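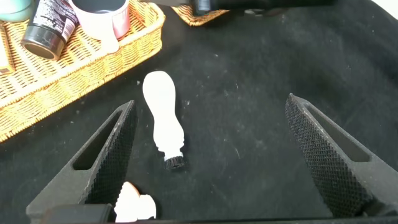 Ginevra Barbieri wants to know if she can just throw everything in one bin and be done with it. She can. We did that until March, and the bottom of the bin became a place of its own.

How should toy kitchen things be sorted?
By size first. Little food goes in a bag with a drawstring, pans and cups in the open tray. Sorting by color looks lovely for an afternoon.

Why lay them out on a black cloth?
Small pale things show up on it. So does every speck of lint in the house, so shake it outside. 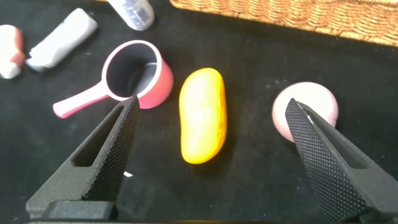
The cloth also folds up by its corners, which gets the whole lot back to the tray in one trip, minus whatever rolled under the couch.

Can I wash the pieces?
Warm water and dish soap for plain plastic. Wipe anything with a cap or a seam, and leave it out overnight.

Do you take donations?
Yes, at the Piras toy shelf, up to 50 pieces a visit. Ask for Gianni Zanetti. He already has 2,000 pieces and will tell you so.

What if a piece is missing?
Check your coat pockets.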